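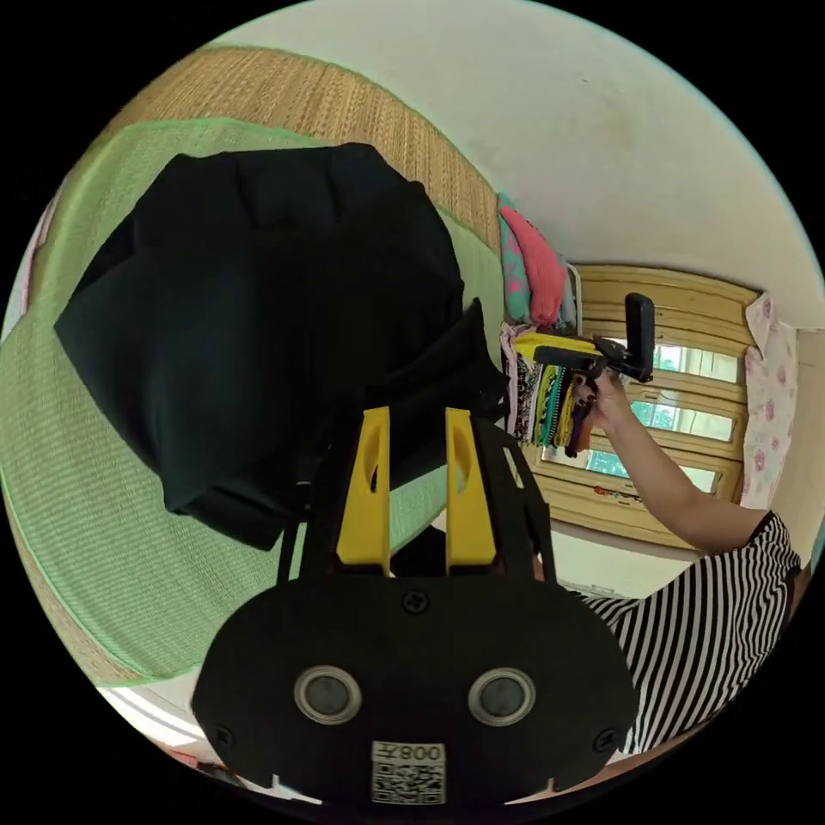

Figure 2. Hanging rack with patterned clothes to the left of a wooden-framed window, folded cloths on top. A dark folded garment or bag lies over the green mat on the near side.

4.2 Open racks and the argument from visibility

The case for the open hanging rack, as it is usually put, runs as follows. Clothes that can be seen are clothes that get worn; clothes that get worn are washed, dried and put back; a household that keeps its clothes on an open rack will therefore have fewer of them lying on beds, chairs and mats. Thampi's early paper on the Flutach homes states this in nearly these words, and the Dakier storage guide repeats it without a source. It has since been passed along so often that most writers no longer feel any need to defend it. We think it needs defending, and that the material from our own home visits does very little to help.

The first difficulty lies with the word "visible". In Figure 2 the rack holds a row of clothes in zigzag, floral and striped patterns. All of them could be called visible in the sense that some part of each can be seen from across the room. A person looking for one particular blouse, however, needs to know which strip of floral cloth belongs to it, and clothes hung side by side show little more than an edge. Bright patterns may make this easier, or they may run into each other and make it harder. Thampi takes the first for granted. Two of our participants told us the second, and one of them said that she found things by remembering where along the rail she had hung them, which would work equally well behind a cupboard door.

The second difficulty is the top of the rack. Nearly every account of open storage treats the rail as the storage and whatever is above it as spare room. In practice the top is where things end up. The rack in Figure 2 has a pink folded cloth and a teal patterned cloth on it, and we saw folded items in the same position in many of the other homes. Asked about them, people gave answers that were hard to sort. Some items were said to be clean and waiting for a hanger. Others were said to be bedding, or things for guests, or things which "live there". We had gone in with a coding sheet that offered "stored" and "not yet stored" as the only choices for a folded item, and Revathi Devadiga, who did most of the coding, stopped using that column after the first month because she could not fill it in with any confidence. We agree with her decision. We also note that the Helholm tidiness scale, which several studies have relied on, contains exactly this pair of choices, and that its published scores show no sign of the same doubt. Either the Helholm coders had simpler homes to deal with or they were guessing.

The third difficulty, and in our view the largest, concerns the floor. The visibility argument predicts that a working rack should pull clothes off low surfaces. It is easy to find a picture that seems to go against this. Figure 2 shows a large black cloth item, either a garment or a bag, with its edges draped over a light green woven mat, in a room that plainly has a rack in use. It would be easy to hold this up as a failure of the rack. We resist that reading as firmly as we resist the opposite one. A mat is a place to sit, to fold and to sort. An item laid on it may be on its way to the rack, on its way from it, or just where its owner wants it. Previous writers have counted every such item as "displaced", a word which assumes that somebody has already decided where it ought to be.

We tried to get round this by asking. At each visit the householder was invited to say of any item on the bed, chair or mat whether it was "out of place". The result was less tidy than we had hoped. Of 234 items asked about across the 50 homes, a good number drew an answer that was neither yes nor no. "It will go later" was common. So was "that is for now", which we first coded as out of place and afterwards moved to a group of its own. A colleague reading our draft suggested that we could settle the matter by taking the answers of whoever does the laundry. We did try it for a handful of homes and found that the person who washed the clothes and the person who wore them often disagreed about the same shirt. We do not report a displacement rate for this reason. Readers who want one will find it in Thampi, and should ask what it measures.

4.3 The window

A further claim in the literature is that racks are stood near windows so that damp clothes can finish drying. Zamudio's survey gives this as the main reason for the position of the rack, and it has the appeal of common sense. The rack in Figure 2 stands to the left of a window with horizontal slats and glass panes, with greenery outside, and would fit the claim well enough. But fitting a claim is a weak sort of support. In a small room there are few stretches of wall that are not already taken by a bed or a door, and a rack has to go somewhere. Anyone who walked into these homes expecting the drying account to be true would have found it confirmed again and again, and so would anyone expecting racks to be kept near the light so that colours could be told apart in the morning.

There is some evidence against the drying account, though we would not lean on it heavily. Where we could ask, most householders said that wet clothes went on a line outdoors or on the roof and came to the rack only afterwards. In the rains this changed, and clothes were hung wherever there was air. Our visits began in March, well before the rains, and we have no repeat visits from the wetter months. Zamudio's fieldwork took place in a single season as well, a fact that is given in her appendix and not in her abstract. Neither study can say much about the year as a whole.

The curtain is another matter that has been handled too quickly. A curtain beside hanging clothes is commonly described as protection against fading. The window in Figure 2 is partly covered on its right by a white curtain with a pink floral print, while the rack is on the other side. It would be foolish to build an argument on the position of one curtain at one moment, since curtains move. We mention it only because Iyer and Acharya have done something close to that, reading the state of the curtain at the time of the visit as a household's settled habit. When we raised the point with Satish Acharya he accepted that the curtains had been recorded once per home. The published table does not say so.

4.4 What the racks can be said to show

Stripped of the claims we have doubts about, the findings are modest. Open racks were in use in most of the homes we visited. They were nearly always put to more than one use, with hung clothes on the rail and folded ones above. Clothes and cloth items were also found on low surfaces in homes with racks and in homes without them, and we were unable to show a difference between the two groups that would survive a change in how "out of place" was decided. In 5 homes the rack had been bought to replace a cupboard. Those householders spoke well of it, but people tend to speak well of things they have recently paid for, and we give their remarks less weight than the Menon report gives to similar ones.

We also want to mark a gap in our own approach. The choice of homes was not random. Families were reached through two tailoring classes, and people who sew may own more clothes than their neighbours, know them better and fold them with more care. Hema Iyer has pointed out in discussion that this would push our findings towards order and make the homes without racks look better than they should. That is possible. It might equally be that people who sew keep more half-finished work lying about, which would push the other way. We have no means of telling which effect is stronger, and we would be wary of any correction that claimed to.

One thing does seem worth carrying over to Section 5. The householders who were most satisfied with how their clothes were kept did not share a kind of furniture. They shared a rough agreement within the family as to which surface was for what, and that agreement covered the mat and the bed as well as the rail. We had no question on this in the interview and noticed it only in the margins of Devadiga's notes, so it is offered as something to test. The wording of the questions used to follow it up is given in Section 5.1.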